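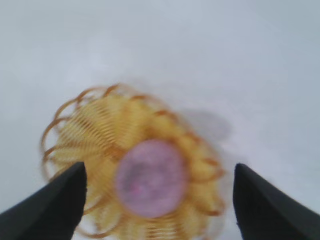

4.2 Blur-aware grasp centering

Wrist images captured during fast approach smear the target while the fingers stay sharp. Jirneck therefore masks the fingers and fits the grasp center to color alone. In Figure 3 the estimate rests on the purple disc between the two fingertips; the scalloped rim is ignored. Of 472 approach images, 138 exceeded the blur limit and were passed to the Asska filter, which holds the last pose for 2 control cycles.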